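Ollinum grasping project – progress report, March
Prepared by Rin Ueda for Chiyo Minami

The simulation work is on schedule. We tested the tennis ball set first, and 80 object models are now in the library. Two workstations from Drandale are installed and paid for.

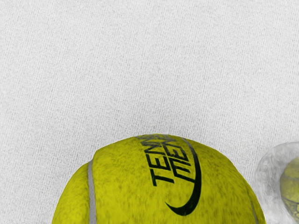 For the next period we ask to move 300 dollars from travel to storage, as the rendered data takes more disk space than we planned. The quotation from Oprea for the real arm is still open. Their delivery time is six weeks, so we would like your decision by Monday – after this the price may change.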